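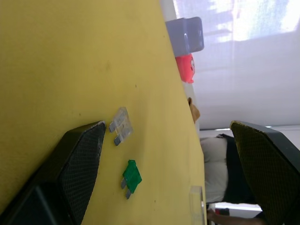 I finally got the Rondden vase home and I have been grinning at it all evening! For those who missed my message last month, it's the tall stoneware one with the pinched neck, and the seller had it down as "studio, unmarked," when the Rondden stamp is right there under the foot ring (very faint, half filled with glaze, but there). The glaze is what I really want to talk to you all about, because the catalogs call it "ochre" and that word does it no justice. It's a matte mustard yellow, the same family as the tabletop in the photo, lighter where the light gets to it and going toward olive on the darker side, and if you picture that with a little iron speckle coming through near the shoulder you have my vase. I've only ever seen the brown ones before this.

Now, on to the question from a few days back, which I've been dying to answer:

> I have a low bowl, 18 cm across, bought as Salidlow. Shape
> is right for Salidlow, but the foot is unglazed and has been
> turned very thin, and the clay is redder than my other two.
> No stamp, just what might be an incised S with a short line
> under it. A dealer told me it was Saarinen work from before
> the pottery took that name. Does anybody have one with the
> same mark? I'd also like to know if the thin foot means
> anything or if it's just how one thrower liked to do it.

Oh, I love these bowls. I have handled 3 with that mark over the years and owned one of them (traded it away for a pitcher, which I still regret, though the pitcher is lovely). All had the red body and the thin foot, and on all of them the line under the S was cut left to right with a little drag at the end, like the tool was lifted late. Does yours have that? Take a look with the light coming in low from one side, it jumps right out.

My feeling is that your dealer is half right. The red clay fits the early Saarinen kiln, and Salidlow bought its clay ready mixed and it always fired to that pale biscuity tan. But the shape is pure Salidlow, so I think we're looking at a thrower who moved from one to the other and took the bowl form along. The thin foot would go with that too. Salidlow shapes sold by the dozen had thick feet so they'd survive being stacked, and somebody working in a small shop could afford to be fussy.

The old Flaswood Gallery price list backs this up a little. I have a photocopy (bad one, the right margin is missing) and it has "red bowls, turned foot" on the page with the Saarinen pieces, next to a run of lidded jars. Some 60 pieces are listed altogether and the bowls are the only ones called red. No mention of a mark, sadly.

If it would help, tap the rim gently with a fingernail and tell us what you hear. Mine had a short dull note, and the Salidlow ones ring on and on. Not scientific, I know! And please measure the wall just below the lip if you have calipers.

One more thing for the glaze people. Lot 88 in the Flaswood spring sale was cataloged as a Rondden charger in "honey glaze," and from the listing I think it may be this same yellow. Did anyone here go and see it in person? I'd love to know if the speckle was there and whether the back was glazed or bare. I can send rubbings of my stamp to anyone who wants to compare, just write to me off list.

Happy hunting, and somebody please find me a lid for my jar.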